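Subject: Re: [bench] Paper and tape on the long table

On Sunday the list got this:

> Can whoever looks after the long table post how the covering is done?
> We have the same kraft paper at Pargate and it creeps after a day.
> Also, what do you use for the cell lines? Ours are marker and can't
> be moved.

Paper first. It is brown kraft, 290 cm per piece, laid lengthwise. Pull it flat from the far end toward you and tape the corners before the long sides. Creep at Pargate is most likely from taping the sides first, which leaves slack in the middle. Ernemley stocks the heavier grade; the light grade wrinkles under a saucepan.

The lines are blue painter's tape. Run the lengthwise strips first, full length, then the crosswise strips over them. Do not stretch the tape as it comes off the roll. Stretched tape shrinks back and lifts at the ends. 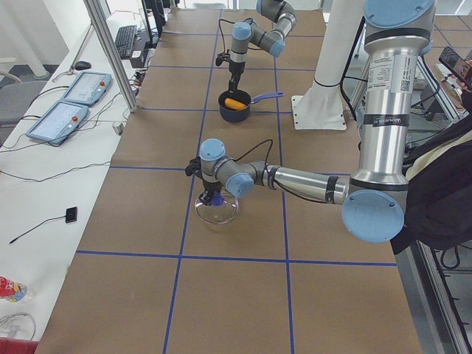
Cell size should follow the largest item you put down, plus a hand's width. For us that is cookware, so the cells are large. If you only sort small parts, smaller cells waste less table. Glass bowls go down on the paper directly, with no mat under them. A mat hides the lines and you lose the reference when you set the bowl back.

Small light items are the other case. They need no particular spot within a cell, but lay them flat and keep them off the tape so that they don't sit on a ridge.

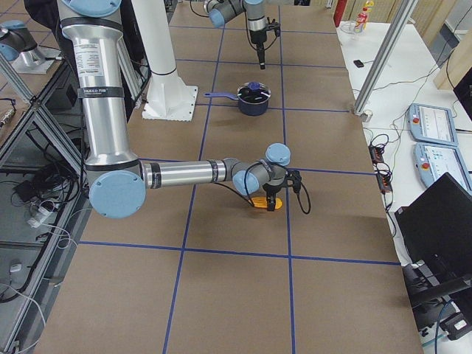

Long table, kraft paper with tape grid. Yellow item laid flat on the paper.

At crossings, let one strip pass over the other and press the overlap down with a thumbnail. Do not cut the tape to make a flush joint. The knife goes through the paper, and the tear runs from there. The double thickness is small enough to ignore for anything with a flat base.

Replace a strip when its edge begins to curl. Pull it back low and slow, at a flat angle, or it takes the top layer of the paper with it.

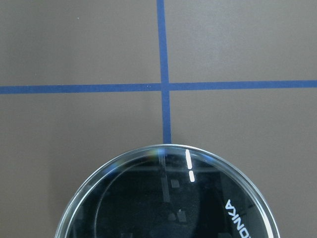

Vekus wrote that the overlap does matter for narrow-based items, and that at their site they keep everything 4 cm clear of a crossing. Fair point. I would adopt that for anything tall.

Tape order code at Polat is 575. Two rolls will do a table this size.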